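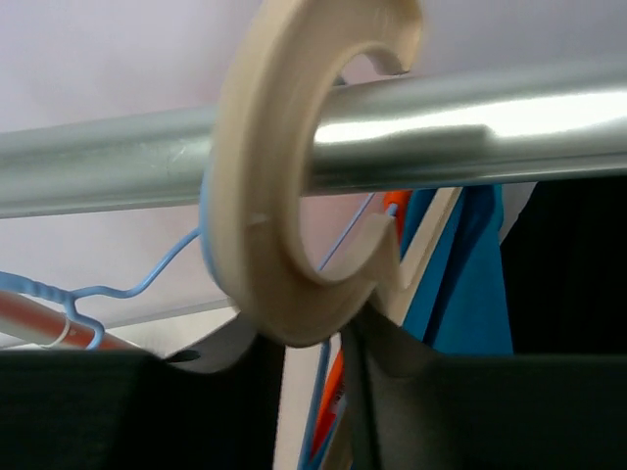

Setting the height reference on a Vurnero line profile sensor

A new sensor reports height relative to its own housing. Before the readings can be compared with a drawing, the zero has to be moved to the surface the part rests on. The procedure below applies to a single sensor mounted over a flat conveyor or a fixed plate. Two-sensor setups are covered on a separate page.

What you need

A ground steel plate at least 142 mm long, a step block with a known height, a 2.5 mm hex key, and a computer with Plunau 7 or later. Older releases store the offset in a different file and will not read it back after a restart.

1. Warm up the sensor

Switch on the sensor and leave the laser enabled for 20 minutes. The height reading drifts during this time. Do not zero a cold sensor, even for a trial run.

2. Set the stand-off

Loosen the two clamp screws on the bracket. Move the sensor until the distance shown under Live > Range is 94 mm, measured to the bare plate. Tighten the screws one at a time in small turns and check the range again. Tightening one screw fully before the other tilts the housing.

3. Correct the tilt

Open Live > Profile. The plate should appear as a straight horizontal line. If the line slopes, turn the fine adjustment screw at the side of the bracket until the left and right end values match to within 0.02 mm. A curved line means a dirty window or a bent plate. Clean the window with lens tissue and alcohol, then turn the plate end for end. If the curve turns with it, replace the plate.

Tilt along the direction of travel does not show in the profile. Check it with a square against the side of the housing.

4. Set the exposure

Ground steel reflects strongly and may saturate the detector. Lower the exposure until the intensity trace stays below the red limit over the full width. Gaps in the profile at this point are usually glare. Turn off automatic exposure before you go on, or the value will change between the plate and the part.

5. Store the zero

Go to Setup > Reference and press Capture. The program averages the profile and writes one offset per sensor. Press Save to device. Capture alone keeps the offset in memory only.

6. Check with the step block

Place the block on the plate, fully inside the laser line. Read the height difference between the top of the block and the plate on both sides. If the two sides disagree, repeat step 3. If they agree with each other but not with the block, the wrong scale file is loaded. The scale file name must end in the serial number printed on the sensor label.

Notes

Repeat steps 3 to 6 after any change to the bracket. After replacing a cable, only step 6 is needed.

Offsets saved with the encoder running are valid, but the average takes longer and vibration from the belt is included in it. Stop the belt where possible.

Dark rubber belts need a separate exposure value. Store it under a second job name; the reference is shared between jobs.

Text: Afroza Paul. Checked by Chaminda Pramanik.

Contact | © Thongdee Measuring Systems | Back to top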